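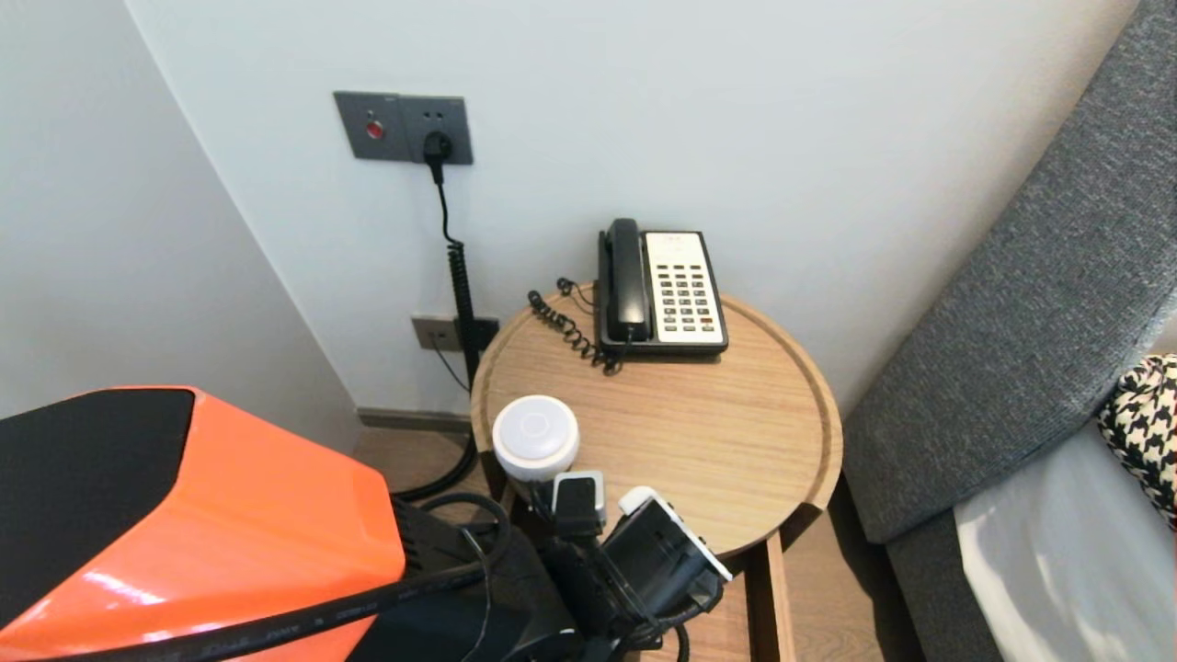

I have been thinking about nightstands for two weeks now and I'm a little embarrassed at how much I have to say, so get a coffee.

Some of you will remember the January post where I swore I was finished with the guest room. I had painted, I had bought the good pillows, I had made a big speech about how a spare room should be a room and stop being a place where the ironing board goes to hide. And then the first people came to stay, and in the morning I found a water glass on the floor, a pair of reading glasses on the floor, and a paperback (open, face down, spine cracked, ouch) on the floor. I had forgotten to give them a table!

For a good while after that it was a folding stool with a dish towel over it. I'm not proud of the stool.

So, the round one. I wanted round because of that corner. I've hit my hip on every square table I have ever owned and I was ready to be done with it. I looked at a white one first, on the Hollus website, and got as far as putting it in the cart, and then I read the measurements again and realized it would be taller than my kitchen chairs. Who is sleeping up there? Then I spent an evening on the secondhand listings reading messages out loud to myself in silly voices, and then I drove over to Rarnine, to the big used furniture place by the feed store, and there it was behind a stack of headboards with a lampshade sitting on it.

Round top, a raised rim running along the edge, wood all over, and a drawer. The drawer sold me. The rim I didn't care about in the store, but I've come to love it. A pen rolls over, bumps into it and stays put. Earrings too. My old bedside table had a perfectly flat edge and I lost so many earrings off that thing that I started buying the cheap ones on purpose.

Getting it home was its own adventure. It rode in the front passenger seat with the belt on, and every time I braked the car yelled at me and the drawer slid out and poked the glove compartment. I took the back road the whole way at a speed that made me very unpopular with a man in a pickup.

Now for what goes ON it, and I know people are going to write to me about the telephone. Yes, it's a desk phone. Yes, it has a cord, the curly kind, and yes, I bought it at a yard sale for two dollars and was thrilled. I grew up dragging a cord like that down the hall and into the bathroom so I could talk with the door shut, and I just like having one in the house. Cell service in that room is terrible anyway. One bar if you stand at the window and think nice thoughts.

The cord is a pest, I'll admit it. It's supposed to sit in a neat little heap behind the phone and it never does. I've tried letting the handset dangle to get the twists out, the way my aunt used to do, and it spins like crazy for a minute and then hangs there looking smug, and by the next morning it's kinked again. If you have a trick, I want to hear it.

There is also the wall to deal with. The plate with the little red button is up above the table, with a socket right beside it, and then there's another outlet way down by the baseboard. So anything you plug in up high has its cord hanging down the wall for everyone to admire. I bought a pack of those stick-on clips to run it along nicely and they're still in the pack. Maybe this weekend. I've said that before.

OK, the drawer. I have rules for a guest room drawer, and I came up with them after I stayed at a place in Toivonen where the drawer by the bed had a menu from a closed restaurant, one sock and a fork in it. I thought about that fork all night.

So mine gets the remotes, a notepad, a pen that works (test it, people!), tissues, and a card with the wifi password printed in big letters. Everything else finds another home. I've been strict about it for a couple of weeks, and then I keep opening it and adding a little something, a candle, a deck of cards, and having to take it right back out again.

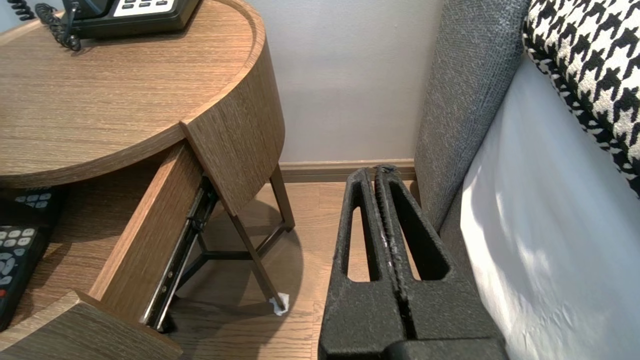
Remote headquarters. They live in the drawer now and that's final.

The remotes were the real problem in that room. Before the drawer they lived in the bed. I don't know how else to put it. You'd pull back the covers and there one would be, or you'd roll over at three in the morning and turn the TV on with your elbow, full volume, a man selling knives. I thought about one of those pockets that hang off the mattress, but I had one in college and mostly it held crumbs.

I did have to fuss with the drawer some. It stuck on the way in, so I rubbed a candle stub along the sides, which my grandmother did to every drawer and window she ever met, and it glides now. Glides! I opened and closed it so many times that first night that I had to make myself go downstairs.

I also wiped the whole thing down with a barely damp cloth, let it dry, and put on a bit of the Vendness hardware store's own furniture wax. Don't use much. I used too much on the first pass and it was tacky for a day and every piece of lint in the county came to visit. Buff it off with an old T-shirt and go with the grain. The top has this lovely fine grain running across it and the side panel's goes the other way, up and down, so you have to pay attention when you come around the front. I did it with the radio on and completely lost track of dinner.

I was going to stop there, but I never hit publish, and now there's more.

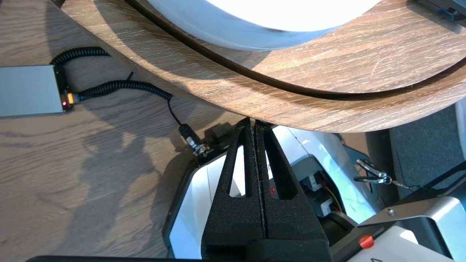
Vendness, 2020-11-18

Back again with a second cup. I've been down on the floor with this table, and I have things to report about the part of it you never look at, meaning the top from underneath and the floor around the legs. I found a hair tie, a dime and a receipt from the feed store, and I have never bought one thing at the feed store, so it must have ridden home from Rarnine with the table.

From low down you really see how thick and curvy the edge is. I had only ever looked at it from standing height, where it's just a round table, and lying on my side I got quite fond of it. The groove along the rim is going to need a toothbrush, though. I waxed right over it and now there's a little pale line of old wax sitting in one stretch where my cloth couldn't reach. A wooden skewer with a bit of rag on the end might do it too.

I've also gone back and forth on whether to add a second one for the other side of the bed. Hollus has a round one that comes close, but I'd want to see it in person, and with a matching pair I'd have to be strict about two drawers, and you've read how I'm doing with one. The used place told me they get small tables in after the holidays, so I may wait for January and go poke around again.

Next up is the lamp question. I have opinions about lamps. I'd like something a sleepy person can turn on without knocking the phone off its cradle, and I'd like not to add another cord to that wall until I've opened that pack of clips.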